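New house rules for robots that make beds
By Nia Ellis
3/13/19

I've been nagging the folks at Drellano for months to write down how they run their robots in the guest rooms, and they finally did it! The new rules went up on their site this morning, and I read the whole thing over one very large coffee. It's only 4 pages, which I appreciated, and most of it is stuff a regular person can follow without an engineering degree.

Quick background if you're new to this page. Drellano runs small hotels, and it has been trying out robot arms for housekeeping at its Powell location. We're talking bedding, towels, picking clothes up off a mattress, that kind of thing. Until now the rules lived in people's heads, plus a couple of taped-up notes by the linen closet. Rhiannon Hughes, who runs operations over there, told me on the phone that she got tired of answering the same question two different ways depending on who was asking and how busy she was.

So what's in it? The big one is the room check. No arm moves until a person has walked the room and said out loud that it's clear, and that person has to stay within reach of the stop button the whole time. Not down the hall, not on the phone in the bathroom. If a guest comes back early (it happens a lot, apparently) everything stops, and it doesn't start again until the guest has left and somebody has done the walk over from the beginning.

Then there's a section on fabric, and I have to say this was my favorite part. Soft stuff is hard for robots — a sheet never sits the same way twice — and the rules say the arm has to come in slow on the last stretch toward any bed. Dark clothing on top of bedding gets its own paragraph. Staff have to lift it by hand first and feel for anything underneath, like a phone or a pair of glasses, before the gripper is allowed anywhere near it.
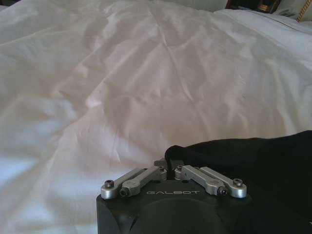
A Galbot gripper over white bedding, with black fabric at right.

The rules also cover the gripper itself, which gets wiped down between rooms and looked over for snags at the joints. Anything that could catch a thread takes it out of service for the day. Screws get checked at the start of each shift, and whoever checks them signs the sheet. I asked Rhiannon if signing a sheet was overkill and she laughed at me. She said the signature is the only reason it gets done at all!

There's a privacy bit too, and I wish it were longer. Cameras can run only while the arm is working, and pictures with a guest's belongings in them have to be deleted within 37 days. That number seemed weirdly specific, so I asked. She said it comes from their billing cycle plus a week for complaints. Fine, I guess? I'd still like to see it come down. I'd also like a line telling guests that a robot has been in the room, and right now there isn't one. Rhiannon says a small door card is being talked about, so I'll keep bugging her.

One more thing for the other hotel people who read me. Drellano is letting anybody copy the rules for free, and Feltska, which does training for cleaning crews, is already building a short class on them. It takes 2 hours and they're hoping to have the first groups go through in June. The catch is that the rules were written for one arm in one room at a time, so if you're planning on running several on a floor, you'll need to add your own section about hallways and elevators.

I'm going over to Powell to watch a room get done start to finish, and I'll write that up separately. If you work housekeeping and you've got thoughts on any of this, send them my way — I read everything, even the grumpy ones.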